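The Kitchen Table Runs

Seija Toivonen hired me in July to watch a robot fail at tidying up, which was more or less how the ad put it.

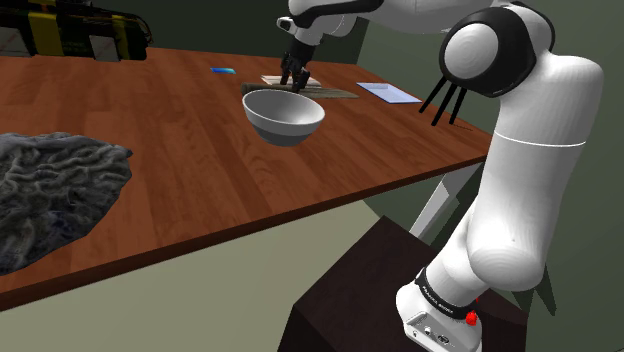 My first week I kept asking when we'd get to the real arm. "When Tisus stops embarrassing us," Seija said, and went back to her soup. Tisus was the policy, the bit of software that decided where the gripper went next. Manninen was the simulator it lived in. Every night Manninen shuffled the objects, changed the light, swapped the wood on the table, and let Tisus have 700 tries at putting the bowl where we'd asked. Every morning I came in and read the score out loud, like a weather report!

Mostly it was bad weather. 232 was our best for ages, and I'd gotten kind of fond of the number.

Then I got bored and did something dumb (my word, Seija used a worse one). I shut off the wood shuffling. Same planks all night long, everything else still moving around. In the morning the score was 7.

I read it twice. Seija put down her spoon.

"Seven hundred?"

"Seven."

She pulled a chair over so fast it squeaked, and we sat there watching replays, the arm swinging down with total confidence onto bare planks, again and again. It had been learning the grain, she figured, steering by the stripes the second we let it. We ran the whole thing on 5 more tables to be sure, and I slept on the office couch with my shoes on.

Around dawn the last batch came in. Seija was still asleep at her desk, so I read the number to the coffee machine first, and then I went to wake her.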